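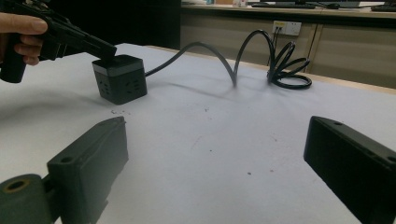

2 min read

Grarkik puts bench automation to work at Tisholm, staff keep their jobs

Tisholm, Saturday, July 2, 2022 – Grarkik has started moving the bench work at its Tisholm site over to its Hitarine handling system. Power strips, cables, small plug-in gear. Picked up, turned, set down for the next check. Up to 500 items a shift once all stations are running.

The 20 people on the benches stay. Different work though – less lifting and twisting, more setup, sorting out odd cases, teaching the system new items. Cables remain the hard part. They loop, they tangle, and a person still decides what to do with them.

"My wrists were done by Thursday most weeks," said Veronika Illés, bench lead. "Now I spend half the shift showing it how to hold things. It's slow teaching. I like it more then I expected."

Every bench worker gets 11 hours of paid training before changing roles. Pay grades do not drop. Night shift is not part of the plan, and shift lengths stay as they are.

"We asked the benches first which jobs they wanted rid of," said Norbert Kiss, site manager. "Long list. We started at the top."

Second phase begins later in July at the Győri building, room 201. Staff there recieve their schedules next week.

Press contact: Norbert Kiss, Grarkik, Tisholm site. Visits by appointment, weekdays only.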